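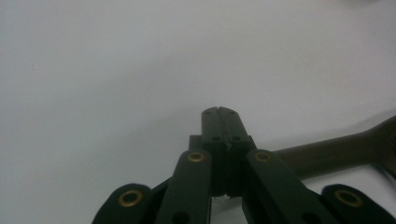
Skundale > Diary > Training days

Home Diary Workshop Recipes Contact

January 27, 2020
by Þröstur Ragnarsson

My thumbs hurt. I didn't know thumbs could get tired in that particular way, a sort of dull ache down in the meaty bit, but there you go, and I had to ask for help with the pickle jar at supper!

We passed 384 demos on the tool-in-cup task today. The total we promised Orkeo is 922, so there's a fair way to go yet, but I feel a lot better about it than I did in November when we were still arguing over what colour the table should be (I wanted grey, I lost, it's white, I've made my peace with it).

The job is simple enough to say out loud. You hold a gripper in each hand, you do the thing the way you'd like the robot to do it, and then you put everything back and do it again. The doing is where it gets strange. My own fingers want to help all the time. I see a handle leaning over and I want to just grab the silly thing, and instead I have to come at it slowly with two black fingers that don't feel anything, and squeeze, and hope. Sampaio keeps telling me I'm too fast. She says the robot will learn my bad manners along with everything else, and she made me watch a few of my own runs this morning. She's right, I snatch. I look like a gull at a picnic.

So I spent the whole afternoon being gentle. Come in low, pause, close, breathe out, lift. By the last batch I was nearly enjoying it, and I'd stopped holding my shoulders up around my ears.

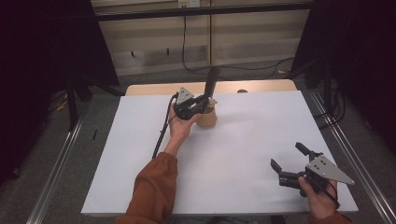
Left hand on the handle, right hand waiting its turn.

The right hand is still my weak spot, which is daft because I'm right-handed. It drifts about while the left one is busy. Sampaio wants it parked somewhere sensible every time, and I forget, and then there's a run where it's wandering off like a bored kid at the bank. We threw out 2 of those today and I redid them before tea.

Tomorrow I'm aiming for 122, if the thumbs allow. Rerkomdale wants a call at lunch about which tools go in the next set, and I'm going to ask for something with a fatter handle. Must also remember to bring the good hand cream, and return the casserole dish.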